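Section 4. Entering a Season Schedule

This section explains how a team manager builds and publishes a regular season schedule in the Brendirlow league system. It applies to club and varsity teams in all divisions. Managers of tournament teams should use Section 6 instead.

Before you begin

Have the following at hand:

– your team number (printed on the registration letter, for example 3044)
– the signed rink or field agreement for every home date
– the list of opponents confirmed by your division office

The schedule window closes on 18 October 2025. After that date the Add Game button is turned off for managers, and all changes must go through the division office as described in step 11.

4.1 Creating the schedule

1. Sign in and select Teams, then your team name.

2. Select Schedule, then New Season. If a draft from last season is still open, the system asks whether to archive it. Choose Archive. Deleting a draft also removes its game notes, and these cannot be restored.

3. Enter the season start and end dates. Exhibition games may fall outside these dates. Conference games may not.

4. Select Add Game. Enter the opponent, date, start time and venue. Venues are listed by code: Umstead Arena is 383 and the Mirani Fieldhouse is 546. If your venue has no code, leave the field blank and enter the street address under Notes.

5. Mark the game as Conference, Non-conference or Exhibition. The type controls whether the result counts in the standings.

6. For a two-game series against the same opponent, select Add as Series. Both games then share one travel record, and a change of venue is applied to both.

Note: Start times are local to the venue. Teams that cross a time zone should check the start time on the printed schedule before booking a bus.

CAUTION: Do not enter a home game without a signed agreement. A game withdrawn for lack of ice or field time is recorded as a forfeit by the home team.

4.2 Resolving conflicts

7. Select Check Conflicts. The system compares your dates with those of your opponents and with the bookings at each venue. Conflicts are shown in red and must be cleared before the schedule can be published. Rest-day warnings are shown in yellow – these do not block publication, but the division office will see them.

8. To clear a conflict, open the game and select Propose Date. The opposing manager has 15 days to accept or decline. A proposal that is not answered lapses, and the original date stands.

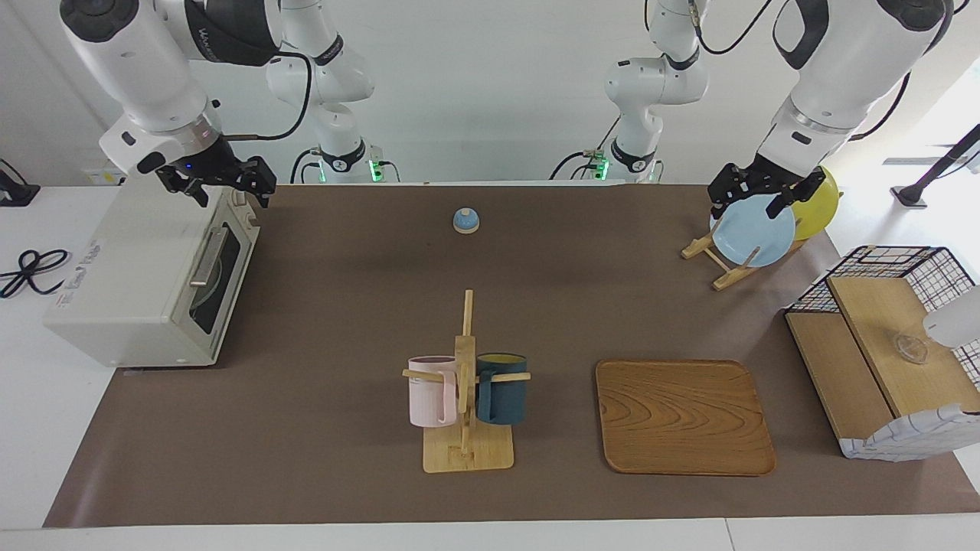

Ginevra Longo asked whether a manager could withdraw a proposal once it had been sent, as her team had offered the wrong weekend to Kekmont and did not want to wait for the reply period to run out. A proposal may be withdrawn at any time until the opposing manager opens it. Once it has been opened, the opposing manager must decline it, and a new proposal can then be sent.

9. Repeat the check after every accepted change. Moving one game can create a conflict with another, particularly where a venue serves more than one team.

4.3 Publishing and later changes

10. Select Publish. The schedule appears on the public team page and is sent to the officials' coordinator for assignment. Opponents receive a notice for each game in which they are named.

11. To change a published game, complete the Change Request form and send it to Irfan Awan at the division office. Attach the written agreement of both teams. Requests for games in November are handled first.

Note: Weather postponements do not require a Change Request. Report them by telephone on the day of the game and enter the new date when it has been agreed.

CAUTION: Publishing a second time replaces the first schedule in full. Scores already entered are kept, but officials' assignments are cleared and must be requested again.

For assignment of officials, see Section 5.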